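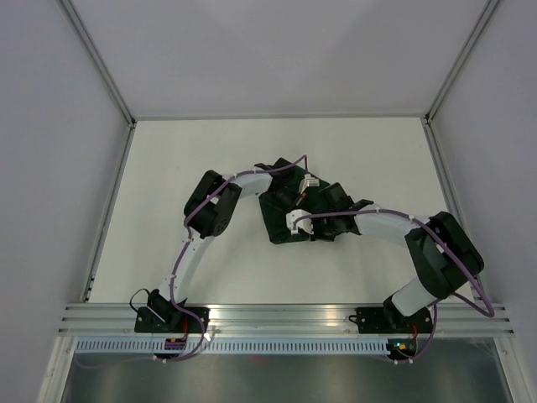 # Zusammenlegen von Tüchern und Flachtextilien

Arbeitsanleitung der Wäscherei Vollum, Bereich Nachbehandlung

Die folgende Anleitung gilt für Tücher aus Baumwolle und Mischgewebe, die nach dem Trocknen ungeordnet an den Legeplatz gelangen. Form- und Berufskleidung ist in einer gesonderten Anleitung geregelt.

## 1. Arbeitsplatz vorbereiten

1. Die Legefläche ist vor Arbeitsbeginn mit einem fusselfreien Tuch abzuwischen.
2. Helle und dunkle Ware wird getrennt bearbeitet. Nach dunkelgrüner, blauer oder schwarzer Ware ist die Fläche erneut zu reinigen, bevor weiße Ware aufgelegt wird.
3. Auf der Fläche liegt jeweils nur ein Tuch.

## 2. Tuch öffnen

Ein zusammengefallenes Tuch wird nicht an einer beliebigen Falte hochgerissen. Zunächst ist eine Ecke zu suchen. Liegt keine Ecke frei, wird das Tuch an der höchsten Stelle angehoben, bis sich ein Saum zeigt. Der Saum wird zwischen Daumen und Zeigefinger bis zur nächsten Ecke verfolgt. Anschließend wird die benachbarte Ecke derselben Kante aufgenommen und das Tuch zwischen beiden Händen leicht gespannt.

Bei Ware der Serie Nodo ist die Schmalseite am Einnäher zu erkennen. Diese Seite wird stets zum Körper hin abgelegt.

## 3. Ausstreichen

Das Tuch wird mit der linken Warenseite nach oben abgelegt und von der Mitte nach außen ausgestrichen. Restfeuchte Stücke sind auszusortieren und in den Trockner zurückzugeben. Knicke im Saum werden mit der flachen Hand geglättet; ein Ziehen an den Ecken verformt das Gewebe und ist zu unterlassen.

## 4. Falten

1. Längskante auf Längskante legen und den Bruch andrücken.
2. Das Tuch um 90 Grad drehen.
3. Von der Schmalseite her zur Mitte einschlagen, danach die gegenüberliegende Seite darüberlegen.
4. Offene Kanten zeigen nach unten, der geschlossene Bruch nach vorn.

Für die Serie Skarora gilt abweichend die Doppelfaltung: Schritt 3 entfällt, das Tuch wird stattdessen zweimal mittig gefaltet.

## 5. Stapeln und Kennzeichnen

Ein Stapel umfasst 19 Tücher. Er wird mit dem Bruch zur Entnahmeseite in das Regal gestellt und mit dem Artikelkürzel versehen. Dunkelgrüne Tücher der Größe 2 tragen die Artikelnummer 357. Stücke mit Löchern, offenen Nähten oder bleibenden Flecken sind in den Reparaturkorb zu legen und auf dem Laufzettel zu vermerken.

Rückfragen zur Faltart einzelner Artikel nimmt die Schichtleitung bis 15 Uhr entgegen.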